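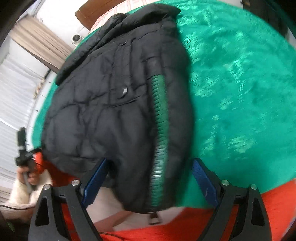 Agustina Aravena

How to fold and put away a puffer jacket

When the warm weather comes, the winter jackets in our home must leave the hallway. There are only 2 hooks there, and a puffer takes the place of three normal coats. I learned to fold them flat when I moved to a small apartment, and every April I do it again the same way. A few people asked me to write it down, so I write it down.

Use a soft place. I fold on the bed or on a thick rug and never on the kitchen table, where the slippery fabric runs away from you. A shaggy rug like the green one is very good, as the long pile holds the jacket still while you pull on the other side. Shake the rug first if you have a cat.

Before you fold

Empty all the pockets, also the inside one. Last year I found a bus ticket and half of a cookie in mine. Then read the label and wash the jacket if it needs it. Old sweat and grease around the collar become yellow or hard during the summer, and on a black jacket you will not see it, but you will smell it. For the collar I use a drop of dish soap on a damp cloth, I rub softly and wipe with clean water.

The jacket must be dry to the inside. Press a panel between two fingers – if you feel small lumps, the filling is still wet and needs more time. I leave mine one full day longer than I think is necessary.

The zipper

Look at the zipper before you store it, while you still remember if it gave you problems. Go along the teeth with an old toothbrush, from the collar to the hem, and then rub them with a candle. On a long zipper the worst part is usually the bottom, where the two sides must meet. If threads are hanging there, cut them with small scissors and do not pull them.

I like to close the zipper for folding, so it makes a straight line in the middle. Hold the hem with one hand and move the pull with the other. If the tape curves like a snake, the fabric under it is not flat. Smooth it from the middle to the sides. Snaps I leave open, because the fabric around them gets tired when they stay closed for many months.

Folding

1. Lay the jacket with the front down and pull the hem straight.

2. Open the collar and flatten it. When it stays bunched up, the whole package will be thick at one end.

3. Bring one sleeve across the back, then the other one on top. Make both of them go down a little and not straight across.

4. Fold both sides to the middle, so you have a long rectangle.

5. Start from the hem and roll to the collar, slowly, with your knees or forearms pushing the air out. It will come back a little. This is normal.

6. Put it in a cotton bag or an old pillowcase.

Please do not use the vacuum bags for more than a trip. My neighbor Darnell kept his down jacket in one from spring to November and it came out like a pancake. It needed two rounds in the dryer with tennis balls, and the shoulders are still thin.

Where to keep it

The top shelf of a closet is fine, a basement is usually too humid. Put nothing heavy on the bag. I write on a piece of paper whose jacket it is and pin it outside, as all our jackets are black and the bags look the same.

In fall take it out a few days before you need it. Shake it, hang it on a wide hanger and clap the panels between your hands until they are round again.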